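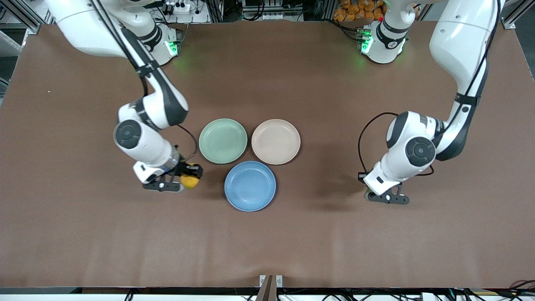 *Fig. 2. Three round plates on a brown tabletop.*

**Table service, wk 5: laying for groups**

- plates first, then cutlery, glasses last
- rim 2 fingers from table edge, Mornley handout says one thumb, ignore
- forks left, knives right, blade IN
- Sirkcombe style = serve from left, clear from right. Know this for the practical
- banquet of 18: split into 2 stations, start both at the same time
- allergy cards go to the kitchen befor anyone sits
- dont stack at the table, ever

Read Dolevar ch. 5, skip the bit on napkins. Practical is in July, bring own apron + black shoes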